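Ustix Packing Line: Progress Report to the Kennedy Fund
8 October 2025

Summary
The second stage of the grant covers the handling station at the Skamar building. The station has been in daily use since May. It now packs 2,250 small parts per shift. The target in our application was 3,000, and we do not expect to reach it before the end of this stage.

Work at the station
One operator runs the station and a second prepares the trays. Before the change, both packed by hand for the full shift. The operator now loads the program, clears stops and checks finished trays. Hand packing is still used for odd sizes and rush orders.

Most stops come from parts slipping in the grip. The fingers are dark green plastic with a black rubber pad on each inner face. The pads take most of the wear, and the rubber has started to lift along the top edge of one of them. Operators now check both pads at the start of the shift and write the result in the station log.
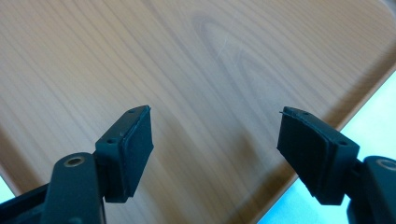
Effects on staff
No jobs have been cut. Packers report less wrist pain but more time on their feet. Two of them asked for a stool at the station, and we have ordered one. Several said the first weeks were stressful, mainly when the station stopped and they had to wait for the technician. Operators have since been trained to clear the common stops themselves. The training took 40 hours per person, against 30 in the plan. Night shift has not been trained yet.

Pay grades are still open. Operators have taken on new duties at the old rate, and the staff side has raised this twice. A proposal is with management.

Spending
Spending is within budget except for training. We ask to move the unused travel money to that line.

Next steps
Train the night shift. Agree on a set interval for changing pads. Get a second quote for spare pads from Gendavari.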